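The "lifetime" jacket, one more time

Mar 27, 2023

Sowa wants 40 dollars a year to keep your winter coat waterproof. Plolto wants a little less and calls it a membership. I read the terms of both, all 2519 words in Plolto's case, and I'm still not sure what either one promises.
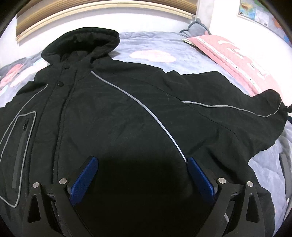
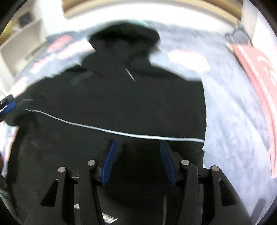 Black, hooded, laid out on the bed.

2 min read

Both plans cover "loss of performance" but leave out normal wear. What else happens to a coat? A reader in Pinville sent hers to Sowa in December and waited 10 weeks for a form letter — and a coupon.

I'd skip the plans. Wash the thing by the care label and buy a bottle of spray-on treatment when rain stops beading. Britum's repair counter quoted me 4 dollars for a new snap, no membership needed. Maybe the plans will get better. I'd want to see it in writing first.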